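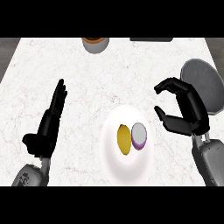
I'd been meaning to get to the Senow open day for years, and this time I finally managed it, helped along by Tươi Lưu offering me the spare seat in her car. Senow is a working stone yard just outside Grullbridge, and once a year they unlock the gates, put the kettle on and let people like me wander round asking daft questions. The date was August 30, 2025 and it was drizzling, naturally.

Parking was in the field behind the Plodar garden centre (£2, coins only, so bring some). From there it's a short walk down a lane with no pavement. We got there just after the first tour had gone, so we had a bacon roll and looked at the offcuts bins instead. I could have stayed at the offcuts bins all day! Slate, limestone, a few bits of green something that Tươi wanted for her bathroom windowsill - all sold by weight, and all much heavier than you expect once you're halfway back to the car.

Our guide was Tuấn Lã, who has been cutting stone there since he left school and talks very fast. He started us off with the slabs, which stand on edge in long racks under a tin roof. He had us looking at the veins in the marble and guessing which slabs had been cut one after the other from the same block. I got mine wrong. Eleni Vukadinović, a kitchen fitter who'd come over from Llewellyn, got every single one right and was quite nice about it.

Then the big saw. It runs with water pouring over it the whole time, and they'd roped off a line you had to stand behind, but the spray still got my glasses. A slab they'd numbered 2317 was going through for somebody's hearth. It's slow! I'd imagined something like a bread slicer, but you could easily drink a tea while it does one cut (and several people did).

My favourite part was the polishing shed, where Duyên Khúc let us have a go by hand. You start with a pad so rough it feels like you're ruining the thing, then move up through the finer ones. I was on 60 grit for ages and my little square still looked like a bit of kerb. She took it off me, did something with her wrist and handed it back looking much better. I've got it on my desk now with a mug on it, though she did say to seal it first and I haven't.

She was good on looking after the stuff too. No vinegar, no lemon juice, wipe up red wine straight away, and don't believe anyone who sells you a miracle spray.

The raffle was drawn at the end by Hiếu Diệp from the office. Ticket 446 won a chopping board and I had 447, so I'm still a bit sore about that. Tours are free but you need to put your name down at the gate, and wear proper shoes - they turned away a chap in sandals.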